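Ukthorpe Automation Notes
January

Thread on working rules for two-arm cells. These are the ones we apply at Ukthorpe. They are shop practice, to be read alongside whatever standard your site is audited against.

Define the shared volume first. Any space both arms can reach gets a name in the program and one owner at a time. Ours is called Enden, after the project that first needed it.

An arm requests the volume, waits for the grant, enters, leaves, releases. No grant within 400 ms and it holds position. It does not retry on its own.

Speed inside the shared volume is capped in the controller. A cap in the task script does not count – scripts get edited at the end of a shift.

Cables are part of the arm. Include the slack in the collision model, at its widest loop, with the wrist at both ends of its travel. Most models we get for review stop at the link surface.

Clip cables along the link and leave the service loop at the wrist. Check the clips whenever a gripper is changed.

Status lights on the joints are for information. Green is not permission to reach in. Permission is the lockout, with the key in your pocket.

Log every contact between arms, including the ones that leave no mark. After 3 in one program, the program is withdrawn and rewritten.

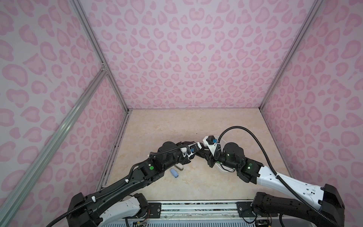

Skutberg, January

Two arms with the grippers almost touching over the middle of the floor. At this distance the model has to include the camera on each wrist and its mount. Bare gripper geometry will pass a check that the real hardware fails.

Small parts on the floor go into the start-state record before a run: what they are, where they lie, which arm may touch them.

Revision 2 of the checklist adds a line for exposed boards near the rail. Song cell gets it first, then the rest.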